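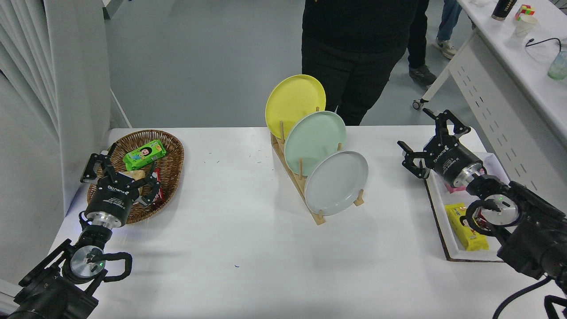 Figure 3. Two-arm station during the snack and plate task, with the basket on the left, the dish rack in the centre and the tray on the right.

3.2 Collecting demonstrations

All demonstrations were recorded by remote control at the Bildale station. The operator holds one hand controller for each arm, and each gripper opens and closes with the trigger on its own side. We did not use hand guiding for this task. In early trials in April, operators who pushed the arms by hand tended to stand in view of the head camera, and both arms could not be led through a reach at once without a second person.

The task has a snack part and a plate part. Snacks are moved between the basket and the tray, and plates are handled at the rack. Operators were told which part to begin with but were left to choose their own path. Two operators, Mbali Masilela and Yaroslav Hutsuliak, recorded 1,324 episodes between them. After episodes with a lost connection or a dropped controller had been removed, 1,000 were kept for training.

Wrapped snacks are hard to show well. The wrapper gives before the contents do, and the operator feels nothing through the controller – the only guide is the camera view. We therefore asked operators to stop above an item with the fingers open before going down. These short stops stay in the data. A policy trained on a trimmed set, with the stops cut out, came down too early and more often closed on the basket rim. 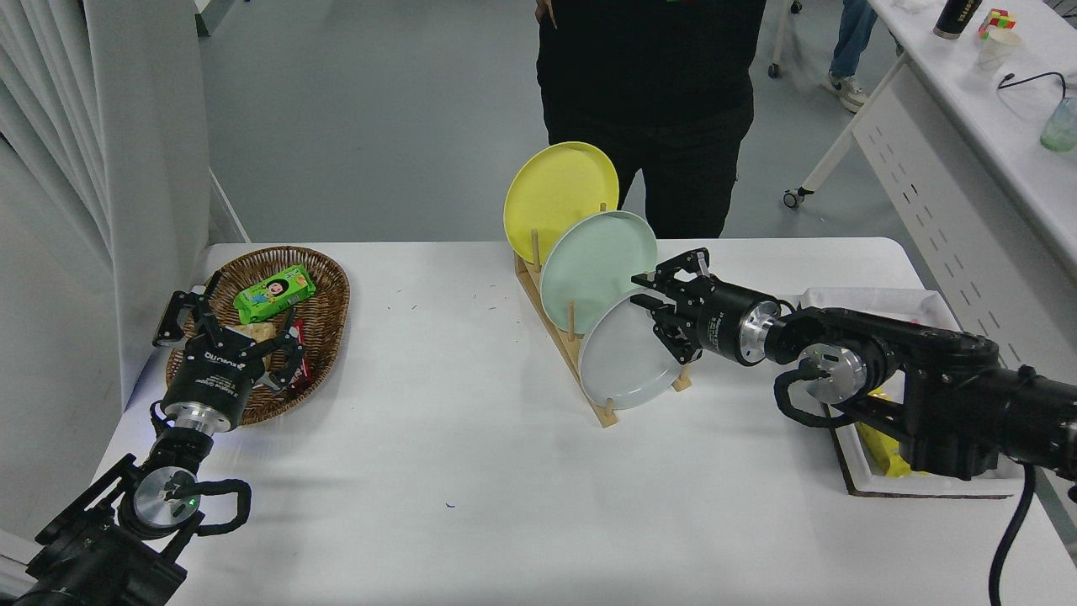
Damián Arancibia, commenting on a draft of this section, argued that the stops teach the robot to hesitate, and that a faster operator would have given cleaner data from fewer episodes. We tested part of this claim by training on the 600 shortest of the kept episodes. The resulting policy moved faster at the basket but was less reliable at the rack, where a plate has to be approached along its face and small errors in wrist angle matter more. The test does not separate speed from the amount of data, so the question stays open.

Arm use also differed between operators. One kept the idle arm low and still, while the other moved it towards its next target before the first arm had finished. Both habits were kept, and the episodes carry an operator label so that they can be split later (see Section 4.1).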